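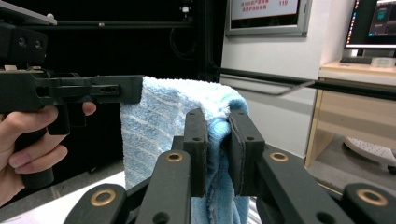

The pallet came in on the Gurnell truck a little after six in the morning, and I signed for it before I looked at it. That was my first mistake. My second was answering the phone.

"Have you got my piano?" a man said.

I told him we were a freight depot and we had all kinds of things, and could he give me a reference number. He could not. He had a name, Lwazi Mkhize, and he had a piano, or he used to, and a company called Wanex had promised him it would be on the boat by September.

"It's October," I said.

"Yes," he said, very politely. "I noticed."

So I walked out to bay 7 with the phone against my ear and my coffee in the other hand, and there was my pallet. Shrink-wrapped, strapped, and labeled BOATENG — GARDEN FURNITURE in red marker. I gave it a little shove with my hip. Somewhere deep inside, something went bonggg.

"What was that?" said Mr. Mkhize.

"Garden furniture," I said.

Now, I've been at this job long enough to know how it goes. If a label says chairs, it's chairs. You send it where the label says and let the people at the other end be upset. My boss, Grerkus (everybody calls him that, it's painted on the building), has a whole speech about it. We move 3,000 pallets a month and we don't open any of them.

But the thing had made a noise, and the man had heard it.

"Could you do it again?" he asked.

I shoved it again. Bonggg, and then a smaller note on top, kind of sour.

"That's the low D," he said. "And that other one, it's always been flat. My mother played it flat for years, she wouldn't let the tuner touch it." He stopped for a bit. I drank some coffee so I'd have something to do. "Where is it going?"

I looked at the sheet. It was going to a patio in another country, on the truck that left in 2 hours, and the driver was already backing in.

I waved at him to hold up. He threw his hands in the air — he's paid by the run, I don't blame him — and then Grerkus came out of the office in his socks to see why the beeping had quit.

"What's the holdup?"

I put the phone on speaker and pushed the pallet with my foot. Grerkus listened to it all the way out, until it was just the lights humming.

"That's no patio set," he said.

"Label says it is."

He pulled at his ear for a while. Then he went back inside, and I figured that was my answer, until he came out with his boots on and the box cutter.

"Tell him to stay on the line," he said.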